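캡슐 커피머신 쓰는 집의 소소한 관리 요령 (물때, 찌꺼기, 캡슐 정리까지)

저희 집 주방에서 하루도 안 쉬는 물건이 두 개 있는데, 하나는 밥솥이고 하나는 캡슐 커피머신이에요. 밥솥은 내솥이라도 매일 씻는데 커피머신은 참 안 닦게 되더라고요. 버튼만 누르면 커피가 나오니까 겉에 묻은 것만 행주로 쓱 훔치고 끝! 그러다 어느 날 커피에서 묵은 기름 냄새 같은 게 올라와서 한 모금 마시고 다 버린 적이 있어요. 그 뒤로 이것저것 해 보면서 손에 익은 방법들을 적어 둡니다. 기종마다 구조가 조금씩 다르니까 설명서가 있으신 분은 설명서를 먼저 보시고요.

캡슐 넣는 자리부터 닦기

냄새가 난다 싶으면 대부분 물통부터 의심하시는데, 저는 캡슐이 들어가는 자리를 먼저 봐요. 커피가 터져 나온 자국이 제일 잘 남는 데가 거기거든요. 전원 코드를 뽑고 완전히 식힌 다음 미지근한 물에 적셔 꼭 짠 면봉으로 테두리를 따라 한 바퀴 돌려 주세요. 처음 해 보시면 면봉 색깔에 좀 놀라실 거예요 (저는 면봉을 한 줌은 썼어요). 굳어서 안 떨어지는 건 억지로 긁지 마시고, 젖은 키친타월을 작게 접어서 잠깐 얹어 두었다가 닦으면 살살 밀려 나와요. 뾰족한 이쑤시개나 칼끝은 쓰지 마세요. 캡슐에 구멍을 내는 바늘이 안쪽에 있는 기종이 많아서 손도 다치기 쉽고 바늘도 휘어요.

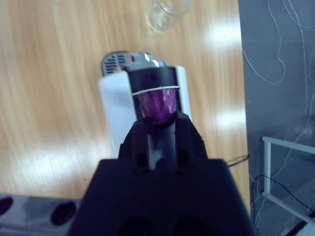
머신에 끼워진 보라색 캡슐

닦고 나서는 캡슐 없이 맹물만 두 번 내려 주세요. 첫 번째 물은 색이 살짝 돌 때가 있는데 두 번째는 거의 맑아요. 저는 이 물을 그냥 버리기 아까워서 컵 데우는 데 씁니다. 컵이 따뜻하면 커피가 천천히 식어서 겨울에는 이게 은근히 좋아요.

그리고 커피를 다 내렸으면 캡슐은 바로 빼 주세요. 출근 준비하느라 정신없을 때는 저도 그냥 나가는데, 저녁에 와서 열어 보면 안에 김이 서려 있고 눅눅한 냄새가 나요. 여름에는 곰팡이도 금방 핍니다. 작년 6월에 휴가 다녀와서 열었다가 비명을 질렀던 기억이... 더 자세히는 안 쓸게요.

물통과 물받이

물통은 매일 비우는 게 제일 좋고, 그게 안 되면 이틀에 한 번이라도 물을 갈아 주세요. 저는 잠들기 전에 물통을 빼서 식기 건조대에 거꾸로 엎어 놔요. 아침에 새 물 받는 게 귀찮을 것 같지만 사흘만 해 보면 습관이 돼요. 안쪽 벽이 미끈거리면 부드러운 스펀지에 주방세제를 한 방울만 묻혀서 닦고, 거품이 안 남게 여러 번 헹구세요. 세제를 많이 쓰면 다음 날 커피에서 비누 맛이 나요. 제가 해 봐서 압니다 ㅠㅠ

물받이는 다들 눈에 보이는 윗판만 닦으시죠? 판을 들어내면 밑에 커피물이 고여 있어요. 저는 설거지할 때 같이 넣어서 씻어 버리는데, 따로 날을 잡으면 절대 안 하게 되더라고요. 물받이를 뺀 김에 머신 바닥하고 그 밑 상판도 한 번 훔쳐 주시고요. 나무 상판 쓰시는 분들은 물기를 오래 두면 둥글게 얼룩이 지니까 마른행주로 꼭 마무리하세요.

구연산으로 물때 빼기

추출되는 양이 줄었거나 소리가 유난히 커졌다 싶으면 물때일 가능성이 높아요. 전용 세정제가 제일 속 편하고, 제조사에서 구연산을 써도 된다고 안내하는 기종이면 구연산도 괜찮아요. 저는 동네 생활용품점에서 3000원 주고 한 봉지 사서 꽤 오래 쓰고 있어요. 가루가 바닥에 남지 않게 따뜻한 물에 다 녹인 다음 식혀서 물통에 붓고, 큰 그릇을 받쳐 놓고 천천히 내립니다. 중간에 한 번 멈추고 5분쯤 쉬게 두는 것도 좋아요. 다 내렸으면 물통을 헹구고 새 물을 가득 채워서 끝까지 비우기를 두 번 하세요. 혀끝에 신맛이 남으면 한 번 더요.

식초는 저는 안 써요. 물때는 빠지는데 냄새가 며칠을 가더라고요. 라테에서 초절임 향이 나면 하루가 우울합니다.

캡슐 보관은 색깔별로

캡슐 정리는 제가 제일 좋아하는 부분이라 말이 길어질 것 같아요. 예전에는 상자째 찬장에 쌓아 뒀는데, 그러면 앞에 있는 것만 마시고 뒤에 있는 건 날짜가 지나 버려요. 지금은 얕은 서랍 하나를 비우고 칸막이를 넣어서 종류별로 나눠 뒀어요. 저희 집은 캡슐 색으로 약속을 정했거든요. 이렇게 반들반들한 자줏빛 캡슐은 제가 아침에 마시는 것, 다른 색은 남편 것, 디카페인은 맨 끝 칸. 좁은 쪽을 밑으로 가게 꽂아 두면 윗면이 나란히 보여서 몇 개 남았는지 한눈에 들어와요.
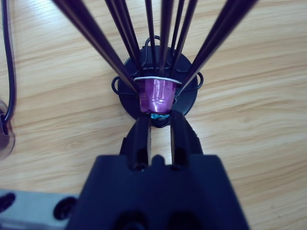
서랍이 없으면 뚜껑 있는 유리병도 괜찮아요. 다만 병에 넣을 때는 상자에 적힌 날짜를 종이테이프에 옮겨 적어서 병 바닥에 붙여 두세요. 새로 산 건 아래에, 먼저 산 건 위에 두시고요. 모양도 한번 생각해 보시면 좋은데, 사진 속 보라색 캡슐처럼 위가 넓고 아래로 갈수록 좁아지는 모양은 병에 마구 쏟아 넣으면 서로 비스듬히 걸려서 자리를 많이 차지해요. 하나는 바로, 그 옆의 것은 거꾸로 엇갈려 넣으면 같은 병에 훨씬 많이 들어갑니다. 병은 꼭 가스레인지에서 먼 데 두시고, 햇빛 드는 창가도 피하세요. 예쁘다고 창가에 올려 두신 분들 많던데 저는 볼 때마다 옮겨 드리고 싶어요.

다 쓴 캡슐과 커피 찌꺼기

쓰고 난 캡슐은 물이 빠지게 체에 엎어 두었다가 한꺼번에 뜯어요. 윗면 덮개를 벗기고 작은 숟가락으로 가루를 파내면 되는데, 젖었을 때보다 조금 말랐을 때가 훨씬 깔끔하게 나와요. 신문지 깔고 드라마 틀어 놓고 하면 금방이에요. 껍데기는 재질을 확인해서 나눠 버리시고, 회수 서비스가 있는 제품이면 그쪽으로 보내는 게 제일 편하고요.

가루는 바싹 말려서 쓰세요. 덜 말리면 곰팡이가 생겨서 안 하느니만 못해요. 넓은 접시에 얇게 펴서 볕 좋은 날 널어 두고 가끔 뒤적여 주면 됩니다. 저는 다시백에 담아서 신발장에 넣고, 남은 건 생선 구운 프라이팬 닦을 때 한 숟가락 뿌려요. 코팅 팬은 세게 문지르면 상하니까 살살이요. 화분에 그대로 올리는 건 말리고 싶어요. 저희 집 로즈메리가 그렇게 갔거든요. 싱크대에 흘려보내는 것도 안 돼요. 배수관 안에 차곡차곡 쌓여서 나중에 돈이 더 듭니다.

컵 안쪽의 갈색 자국

마지막으로 하나만 더! 커피 오래 마신 컵 안쪽에 갈색 띠가 생기잖아요. 베이킹소다를 물 몇 방울에 개어서 손가락으로 문지르면 거짓말처럼 지워져요. 텀블러 고무 패킹은 빼서 따로 담가 두시고, 완전히 마른 다음에 끼우세요. 저는 패킹을 자꾸 잃어버려서 싱크대 옆에 작은 종지를 하나 놔뒀어요. 다음번에는 밥솥 증기 배출구 청소하는 법을 올려 볼게요.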